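Irik Burger Station data card

Version of 6 Sep 2025
Maintained by Elsie Tamihana, Oyelaran line planning group

Irik is a set of robot recordings for one assembly task: the arm takes toy food pieces from clear acrylic holders and builds a burger on a white tray. We collect it to prepare the sandwich counter in the Flalham staff canteen, where a part of the stacking work shall move from people to a robot. Please read the section about the staff before you use the data for a planning decision.
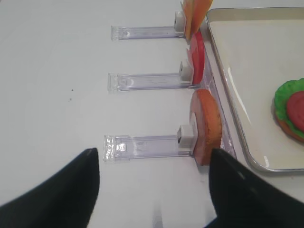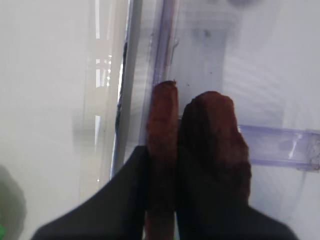
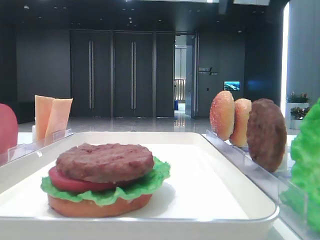
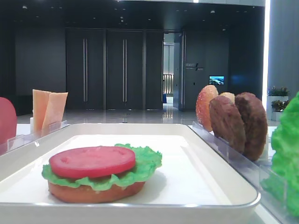 Sample views from Irik. First and second: wrist view. Third and fourth: fixed view of the tray and holders.

Contents

The current version has 124 episodes. Every episode has video from the wrist and from a fixed position, the joint positions, the opening of the gripper, and one sentence of instruction in English. The sentences were written by the kitchen staff, so they are not uniform. One person writes "put the meat", another one writes "patty on top please". We did not correct them.

Nearly 9 percent of the episodes end with an incomplete burger. These have the label "partial" and they are kept in the set. A stack without a top bun can be a correct result, depending on the instruction, so do not use the top bun alone to decide if the episode is a success.

Known limits

The pieces are toys. They keep their shape when they are gripped, and real lettuce and real tomato do not. A model trained only on Irik should not be expected to work with real food.

The acrylic holders are transparent and give reflections in the wrist view. Depth estimation on them is poor. From the fixed position, the pieces at the far left and far right can be partly outside of the view. Pieces in the same holder also hide each other, so please combine both views for checking which pieces remain.

The room behind the table is visible in the fixed view. It is a large room with a shiny floor, and the ceiling lights reflect in it. We recommend to crop the background for training.

What it changes for the staff

At the Flalham counter, 2 people work on stacking during lunch. In the plan, the robot does the stacking of the standard order, and the same people fill the holders, check the trays and prepare all special orders. The number of positions stays the same until the trial is finished. After that the decision is not taken, and I prefer to write this openly.

In June we discussed the plan with the counter team. Their main remarks were:

- Filling the holders is also repetitive work. Each piece must stand upright, and turning every piece by hand may tire the wrist more than stacking does.
- Guests talk with the person who makes the food. If this person stands behind a machine, the talk becomes less.
- When the robot stops, somebody must finish the order by hand at once. This person needs free space at the tray and a stop button at the correct side.
- The pace should be set by the team and not by the line planning group.

The third remark is already included in the station drawing. For the first one we test a wider slot. The second and the fourth are still open.

The fixed videos are not allowed for measuring the speed of a worker. This is a condition of the license, agreed with the counter team before the first recording.

Files

episodes/ one folder per episode
labels.csv result label and remarks
instructions.csv sentences as written by staff
station.pdf drawing of the table and holders

The files can be read with Witier, version 2 or later. In older versions the wrist video opens without time stamps.

Questions and corrections go to Elsie Tamihana. Please give the episode number and which view you used.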